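Skondham Shared Workshop Opens Two-Arm Robot Bench to Members

DONDLEY, March - Members of the Skondham shared workshop can now book time on a two-arm robot bench built by the workshop's own evening group. The project, called Jaltatwood, is meant for people who want to try robot programming and don't have the space or money for a setup at home.

The bench has two white arms mounted on one brown tabletop, with controllers and power supplies kept along the back. Members put in more than 200 hours on wiring, mounting and software.
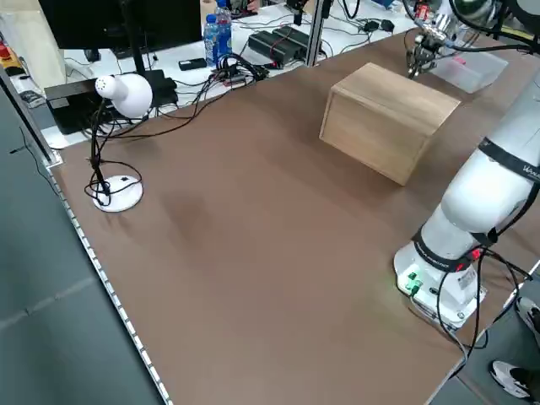

Work began in the fall with a single arm. The second was added after the group settled on a layout that let both reach the middle of the table. Cable routing took longer than planned and is still being tidied - a new set of trays is on order.

Practice tasks use ordinary objects, among them a wooden box, a plastic storage bin and a cup. Beginners start with short moves at low speed and go on to picking up a block and setting it down in a chosen spot. 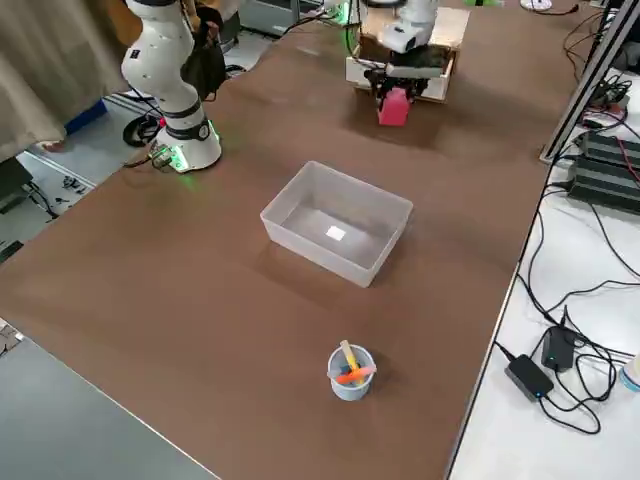 The group has logged 394 practice runs so far. Logs and setup notes are kept on the workshop's shared drive, where any member can read or add to them.

Parts were paid for out of member dues and a small grant from Cuypers, a Dondley hardware supplier. Cuypers will also hold spare cables and fittings at its counter for the group.

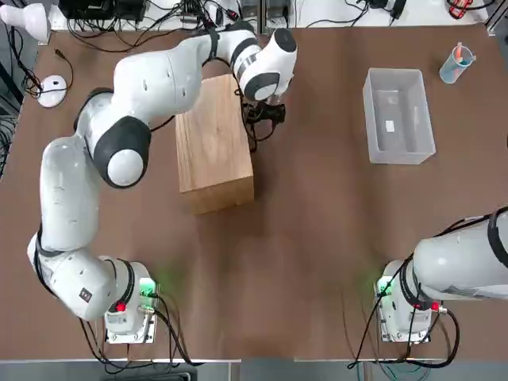 Bookings are open to all members who have finished the bench safety session, which takes one evening. Sessions are limited to 20 people. Bench time must be reserved at least 48 hours ahead through the sign-up sheet at the front desk, and two people must be present whenever the arms are powered.

Non-members may watch during open hours, from 6 p.m. to 9 p.m.

Contact: Skondham shared workshop, front desk, Dondley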